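To: Dravville Parish Halls list
From: Bookings Office, Batimard Hall
Date: 27 January 2018
Subject: Re: Revised hire terms and the sale of refreshments

Dear list members,

The office thanks the hirer group that wrote to the list on this matter. Its message is quoted in part, with the reply of the hall following each passage.

> We have received the revised hire terms for the coming year and note that
> the deposit for the main hall has gone up to 60 pounds. The terms do not say
> whether groups which already hold a regular booking must pay the difference,
> or whether the new figure applies only to new hirers. Our members would
> be glad of a clear answer before they sign.

The new deposit applies to new hirers from the date on which the terms are signed. Groups with a regular booking will keep their present deposit until their agreement comes up for renewal, which for most of them falls in September. No group will be asked for a further payment in the middle of its agreement. The wording of clause 4 will be amended to say so, and a corrected copy will be sent to every group that has already received the terms.

> We also wish to raise the matter of refreshments. Under the old terms a
> group could sell tea, squash and small sweets at its own meetings and keep
> the takings. The new terms say that "no goods shall be offered for sale
> without the written consent of the hall". Read strictly, this would stop
> the children's club from running its sweet table.

The clause was drafted with outside traders in mind. In the course of last year the hall received several requests from firms wishing to hold clearance sales, and the former terms gave the office no ground on which to refuse them. It was never intended that a club should have to write for consent each time it put out a plate of biscuits.

The office therefore proposes the following wording, on which comments are invited: "A hirer may sell light refreshments to its own members and guests during the hours of its booking. Any other sale requires the written consent of the hall, to be sought not less than 24 days beforehand."

For the purposes of this clause, light refreshments would include hot and cold drinks, cakes, fruit and wrapped sweets. Hot meals would remain subject to a separate kitchen booking. Groups selling home-made food are reminded that a list of ingredients should be on show, and that this duty rests with the group and not with the hall. 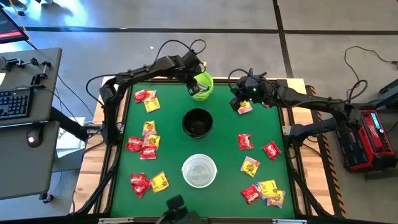
Small packets of sweets, red and yellow, on a green mat.

> Finally, several of us have found the McGrath Room locked on arrival,
> although it was shown as free on the calendar. Could the list be told how
> the calendar is kept, and by whom?

The calendar is kept by this office and is brought up to date each morning. The McGrath Room is shown as free when no booking is held for it, but it is not opened unless a booking has been made. A group wishing to use it as a second room should add it to the booking form in the ordinary way. The charge for a second room is unchanged.

The office accepts that the word "free" has led to some confusion and will replace it with "open to booking". The same change will be made for the Ruretti Room on the upper floor.

Two further points may be of use to members.

The limit on numbers in the main hall remains 383 seated. It is fixed by the fire certificate and cannot be varied for a single event, whatever the nature of the booking. Hirers who expect to come near this figure are asked to appoint door stewards and to give their names to the office in advance.

Stacked chairs must not be left across the side door leading to the car park. This has happened more than once since September, and on each occasion the door could not have been used in an emergency. A line will be painted on the floor to mark the space to be kept clear.

Comments on the proposed wording should be sent to the list and not to the office alone, in order that all groups may read them. The amended terms will be issued once comments have been considered. Until then the former terms on refreshments continue to apply.

Yours faithfully,

Bookings Office
Batimard Hall, Dravville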